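The owner of the Moffat, a secondhand housewares shop, says a small shelf is the best-selling thing in the place. I went in on a Tuesday unconvinced that anyone needs furniture for the top of a table.

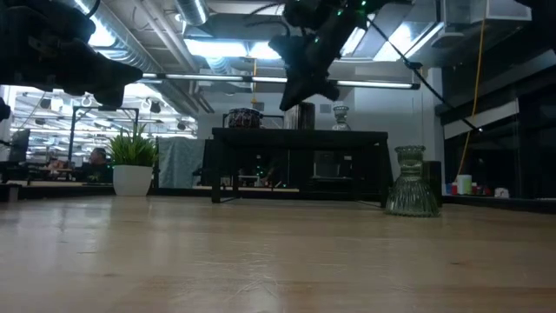
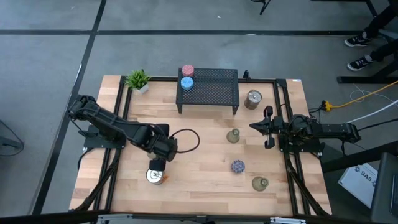
"People have too many small containers and they won't throw any out," she told me. "So you lift a few up and the table looks cleared."

It looks cleared. I asked whether it was.

"Well, no. You have the same stuff. But you can wipe the wood."

She prices the shelves at $27, which seemed steep to me for something with four short legs. Her answer was that Jirden, the supplier, raised its prices in September. She sold 726 of them last year, she said, and when I asked to see that written down she laughed and went to find her ledger. It did say 726. It didn't say how many came back.

"A few," she said. "Mostly they bought it for a table that was too small."

Glass is another matter. She likes a vase with nothing in it and will defend this at length. I said an empty vase was a thing to dust. "Then dust it," she said.

On round containers with lids she was more careful. Her rule is that if you haven't opened one in 3 months, it goes. I asked how many she had at home that she hadn't opened in that time.

"I'd rather not say."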